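I came back to badminton in July, after a break of nine years. A new sports hall opened in Ullgate and the court costs less in the mornings, so I had no more excuse. My racket was still fine. My shuttlecocks were not. They were feather ones from my old club, and the feathers had become so dry that they broke on the first serve.

So I had to buy new ones, and I decided to try plastic. In my old club we looked down on plastic a little, I must admit. They said it flies strange and it makes a bad sound. Maybe it is true for strong players, but I am 40 and I play for my health.

I ordered yellow ones from Wallico, where the delivery is free. In my opinion yellow is the better color for our hall, because the walls there are painted very light and a white shuttlecock disappears in front of them. My eyes are not so quick as before – I need every help I can get.

At home I wanted to look at them properly before playing. I like how the skirt is made, with all the thin ribs going down to the base.

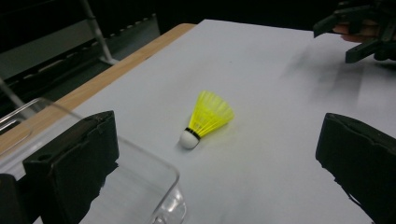
The yellow one on the white table, and once more near a clear plastic container:
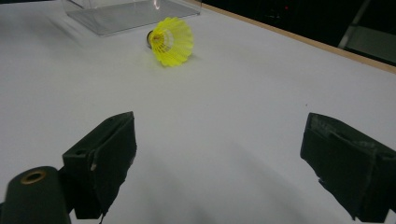 After four mornings of playing I can say that I am satisfied. The flight is a bit faster than I remember from feathers, and my high serves went out many times in the first game. Now I hit them softer. For the drop shot near the net I still did not find the right feeling, and I will practice it next week on the small court, if it is free.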